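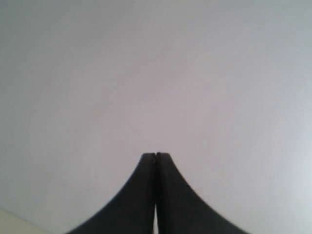

Pale surface, no marks visible.

Lids going tight on 500 ml tubs — storage or wash temperature?

ynyr_voyle
Posted 2020-05-07
I have 13 Pemavex tubs, all the 500 ml size, used for rice and cut veg. Four of the lids now need real force to seat. They go through the dishwasher on the top rack and are stored closed. Has anyone measured whether storing them shut makes a difference?

meinir.p
Storing them shut traps moisture and smell. It does nothing to the fit. Heat is your problem. Wash the lids by hand at 40 degrees and see if the next lot behaves.

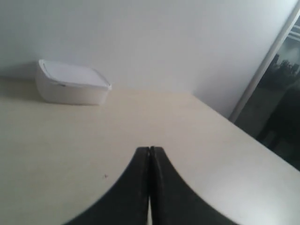
nives_b
Lid fit on these depends mostly on whether the rim has stayed flat. Put the tub on a level table and sight along the join with the light from one side. On the white one by the wall there is a thin dark line at the left front edge of the lid, where it meets the body. A line alone proves little. Slide a strip of paper along it and note where it catches.

ynyr_voyle
Paper catches at two corners on the bad ones and nowhere on the good ones.

meinir.p
Then the lids have warped, as I said.

nives_b
Or the tubs have. Swap a bad lid onto a good tub before blaming either.
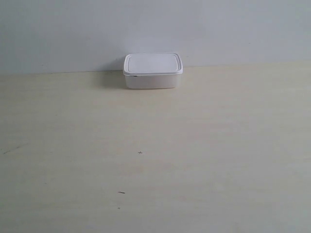 a_nuchit
Agree with the swap test. I did it with my Nilsuwan set and the bodies were at fault — they had been stacked hot under a casserole. The lids were fine. I now cool everything on the rack and store with the lid resting on top, unclipped.

meinir.p
Different make, so I would not read much into it.

ynyr_voyle
Swapped all four. Three faults follow the lid, one follows the tub. Ordering three lids.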